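# Throw-in (association football)

A **throw-in** is the method of restarting play in association football after the whole of the ball has crossed a touchline, on the ground or in the air. It is awarded to the opponents of the player who last touched the ball and is taken from the point where the ball left the field.

## Procedure

The thrower must face the field of play and have part of each foot on the touchline or on the ground outside it. The ball is delivered with both hands from behind and over the head. All opponents must stand at least two meters from the spot. If the throw is taken incorrectly, the other team gets a throw from the same place; this is usually called a foul throw.

The ball is in play once it enters the field. The thrower may not touch it again until another player has done so. If the ball touches the ground before entering, the same team retakes the throw from the same position.

A goal cannot be scored directly from a throw-in. If the ball goes straight into the opponents' goal, a goal kick is given; if it goes into the thrower's own goal, the result is a corner kick. A player cannot be offside when receiving the ball directly from a throw-in.

## Types of throw

The short throw goes to a teammate a few meters away, who often plays the ball straight back to the thrower. The throw down the line is aimed toward the corner and is common when a team is under pressure in its own half. It gains ground but often leads to another throw for one side or the other.

The long throw is sent into the penalty area and treated much like a corner kick. Tall defenders move forward to meet it, and one attacker usually stands near the front post to flick the ball on. A flatter throw is harder to defend than a high one, which gives the goalkeeper time to come out.
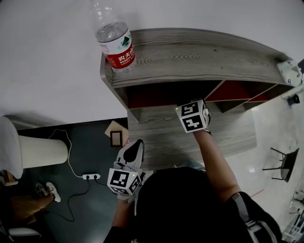

Ball handling has a large effect on the long throw. A wet ball slips in the fingers, and many throwers dry it on a shirt or towel before taking their run-up. Dry hands matter as much. A player who has just been drinking from a plastic bottle, whether a plain one or one with a red and white Nongfu Spring label, can end up with damp palms and may wipe them before picking up the ball. Some clubs have left towels along the touchline for home and visiting players, though competition rules differ on whether this is allowed.

## Coaching

Throw-ins were long given little training time at amateur clubs. At Usthorpe, coach Nazareno Parisi introduced a separate weekly session for them, lasting 14 minutes and held at the end of practice. His players worked in groups of 6, with one thrower, three receivers and two markers. Parisi taught receivers to start close together and break apart late, so that the markers had to choose whom to follow.

Agata Serra used a different approach at Fusidby. Her teams took most throws quickly, with the nearest player throwing regardless of position, and kept a specialist only for the final third. Serra's notes for youth coaches, circulated each April before the summer tournaments, warn against asking younger players to throw for distance. She recommends that they first learn to keep both feet down and release the ball in front of the forehead.

## Time wasting

Slow throw-ins are a frequent cause of complaint late in matches, especially as play nears 90 minutes. A player who excessively delays a restart may be cautioned. Handing the ball from one intended thrower to another is a common form of delay - so is walking well up the line before being sent back by the referee.

## See also

- Corner kick
- Goal kick
- Offside
- Touchline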